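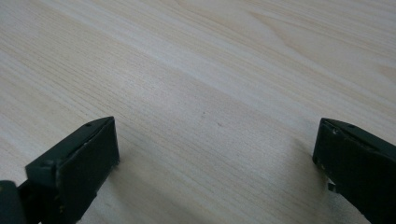
明るい色調の木目天板。細かな木目が斜めに通る。

ダークホルム家具製作所 ウェンポート工場 視察報告

1．視察の目的

当協会生活用品部会では、公共施設および教育施設に納入される作業机・共用テーブルの品質と維持管理について、継続して調査を行っている。今回はその一環として、2025年8月2日、ダークホルム（Dirkholm）社がウェンポート（Wemport）に置く天板専門工場を訪問し、材料の受入れから仕上げ、検査、出荷に至る工程を見学した。併せて、同社の製品を長期にわたり使用しているダンモア（Dunmore）公共学習館を訪ね、使用状況を確認した。以下、その概要を報告する。

2．工場の概要

ウェンポート工場は、港から内陸に入った緩やかな丘の中腹にある。旧製材所の敷地を引き継いだもので、受付棟の壁には製材所時代の屋号の看板が残されていた。敷地内は一方通行となっており、原材料を積んだ車両は北門から入り、製品は南門から出る。見学者は受付棟で上履きに履き替え、髪をまとめたうえで製造棟に入る。装身具は受付で預ける決まりである。

製造品目は机およびテーブルの天板に限られる。脚部と金具は、同社の系列であるジルホルム（Jillholm）工場で製作され、組立ては納入先に近い拠点で行われる。天板のみを扱う工場であるため、製造棟には天板を平置きする棚が整然と並び、通路の幅も最大寸法の天板を二人で運ぶことを前提に定められていた。

3．工程の見学

（1）材料の受入れと色合わせ

受入れ場では、表面材の色と木目の向きを確認し、同じ納入先に向かう天板ごとに組を作る作業が行われていた。淡色の表面材は一枚ごとの色の差が目につきやすい。象牙色に近いもの、やや黄みを帯びたもの、灰色がかった筋の入るものがあり、担当者はこれらを床に立てかけ、離れた位置から見比べて組み分けを決めていた。照明の下だけで判断せず、北側の窓際へ移して再度確認する手順となっている。

木目については、直線的な柾目調のものと、緩やかに波打つ部分を含むものとを分けて管理している。会議用に天板を連結して使用する場合は、継ぎ目で木目の流れが大きく変わらないよう、隣り合う天板の裏面に同じ番号を記す。今回見学した組には318の番号が付されていた。

（2）裁断および縁の処理

裁断室は製造棟の奥にあり、見学者は仕切り窓の外から見ることとされている。裁断された天板は縁の処理に進む。角の丸みは用途別に定められ、児童が使用するものは大きめに取られる。縁の見本が壁面に掲示されており、実際に手で触れて違いを確かめることができた。丸みの小さい見本は見た目に鋭さがあるが、長時間腕を載せる机には向かないとの説明を受けた。

（3）表面の仕上げ

仕上げ室では、艶を抑えた塗装が主流となっている。光沢の強い仕上げは照明の映り込みが大きく、書類や教材の読み取りを妨げるためである。もっとも、艶を抑えた天板であっても、淡色のものは奥からの光を受けた部分が白く明るく見え、手前はそれより落ち着いた色になる。同社ではこの見え方を納入前の説明事項に加えており、設置後に「色むらではないか」との照会を受けることが減ったという。

（4）検査

検査は斜光による目視と、手のひらによる触診を併用する。検査員は天板の短辺側に立ち、腰を落として表面を低い角度から見る。次に反対側へ回り、同じ動作を繰り返す。

特に時間をかけて説明を受けたのは、小さな暗色の点の扱いである。淡色の天板では、ごく小さな点であっても無地に近い面の中で目に留まる。冒頭の写真の天板にも、中央付近に灰褐色の小さな点が2つ見られる。このような点は、くずや埃が載っている場合もあれば、仕上げ面そのものの跡である場合もあり、見ただけでは区別がつかない。検査手順では、まず乾いた柔らかい布で一度だけ軽く拭い、なお残るものについて位置を記録票に書き入れる。爪や刃物で掻き取ることは禁じられている。

記録票には天板の略図が印刷されており、点の位置を鉛筆で記す。補修の要否は検査員一人では決めず、仕上げ担当と協議する。この記録票は出荷後も工場で保管され、納入先から照会があった際に参照される。

4．ダンモア公共学習館における使用状況

午後はダンモア公共学習館を訪問した。同館の工作室および閲覧室では、ウェンポート工場製の淡色の天板が使用されている。工作室の机は児童の利用が多く、鉛筆の跡や接着剤の付着が日常的に生じるが、閉館前の清掃により、おおむね良好な状態が保たれていた。

同館の清掃手順は簡潔である。机上の物をすべて下ろし、乾いた布で木目に沿ってくずを集め、固く絞った布で拭き、最後に乾拭きを行う。固く絞った布を用いた後は、乾拭きまで30秒以上置かないことが掲示に明記されていた。研磨剤入りの洗剤は館内に置いていない。

職員からは、濃色の天板と比べて汚れがすぐに見つかるため、清掃の抜けが生じにくいとの意見が聞かれた。一方、窓に近い机では、午後の光で天板が明るく反射し、読書の際にまぶしいとの声が利用者から寄せられている。同館では1月に閲覧室の机の配置を改め、窓に対して長辺が直角となるように並べ替えた。

5．所見

淡色木目の天板は、室内を明るく見せる点で公共施設に適している。その反面、微細な点や付着物が目立ちやすく、製造時の検査基準と納入後の清掃手順の双方が仕上がりの印象を左右する。ウェンポート工場の検査記録票は、製造者と使用者が同じ資料を見ながら協議できる点で参考になる。ただし、記録票の写しは現在、求めのあった納入先にのみ交付されている。当部会としては、納入時に標準で添付することが望ましいと考え、その旨を同社に申し入れた。

また、光の映り込みに関する説明は、設置場所の窓や照明の位置を踏まえて行われることが望ましい。学習館の事例は、天板の仕様を変更せずに配置の見直しで対応したものであり、他の施設においても検討に値する。

6．今後の予定

脚部および金具の製造については、ジルホルム工場の視察を改めて計画している。日程は先方と調整のうえ、部会員に通知する。なお、縁の見本一式の貸出しについて同社の了承を得た。閲覧を希望する部会員は、事務局備付けの申込書に所属と利用目的を記入のうえ提出されたい。

生活用品部会 事務局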